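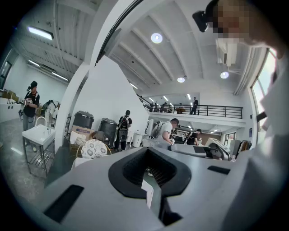
*Fig. 1. The Iltholm room during setup, with the sink, the bins and the partition.*

# Making one big room work like three: our Iltholm layout project

Rasha Zein and Bonifacio Palacios
Spatial Planning Studio, final report, 06/04/2025

Okay, so our assignment was to take a shared room that people complain about and make it less annoying to be in, without building anything. We got the ground floor room at Iltholm. I (Rasha) wrote most of this and Bonifacio did the floor plans and fixed my math.

## What we started with

It's a big bright space with a corrugated white ceiling, beams across it, a tall window and an air conditioner up on the wall. I loved it right away. Bonifacio said it looked like a very clean garage, and I've decided to take that as a compliment to the room.

The light is great. You've got the long linear lights plus the round ones in the middle, and then the window on top of that, so we crossed lighting off our list on day one (our proposal back in October had a whole page about lamps, sorry to everyone who read it).

The floor was the problem. Everybody who came in needed to wash something, put something down or throw something out, and all of that happened in the same strip by the wall. The room is 320 square feet once you take out the doorway and the parts you can't stand in, and people were using maybe a third of it.

## The plan

We drew 2 layouts. We called them Moya and Ostia, which were the names of our two tables in class, and the names stuck.

Moya pushed everything to the walls and left the middle open. It looked so good on paper! Then we taped it out on the floor and people just dropped their bags in the open part, so we ended up with a bag pile and the same traffic jam as before.

Ostia uses the tall white partition as a kind of spine. The bins go up against it, the sink stays on its metal stand on the other side of the walkway, and the counter along the wall is for boxes and nothing else. That's the one we went with.

## Stuff we learned about each piece

**The sink.** We wanted to move it and couldn't, end of story. What we could do was keep the area in front of it clear, enough for one person to stand there and another to squeeze by behind. Bonifacio tested this with a backpack on, which I recommend, because a person with a backpack takes up way more room than you'd draw.

**The bins.** Two black barrel-shaped ones with lids. One of them is up on a cardboard box and the other is beside it. I like having them at different heights, but a cardboard box is not a long-term stand and we put a proper one in the budget.

**The round chair.** My favorite thing in the room. It has a white cushion with gray floral circles and it sits in front of the bins. Bonifacio wanted it gone. We argued about it for most of a lunch. I said a room needs one spot where you can sit without it being a whole thing, he said not in front of the trash, and we're both kind of right. In the final drawing it shifts closer to the window.

**The counter.** Cardboard boxes collect on it no matter what we do, so we quit fighting and gave them the spot. Labels facing out, tallest at the back.

## Budget

We had $3,000 from the Lirura student fund and came in under it. Most of the money goes to shelving over the counter and the bin stand. Floor tape was the cheapest thing we bought and it did the most work.

## What I'd do differently

Tape first, draw second. We spent weeks making Moya pretty and one afternoon finding out it didn't work. I'd also ask people where they put their bags before anything else. We still don't have hooks in the plan, and Bonifacio is adding them to the side of the partition in the next version if we can get permission to drill.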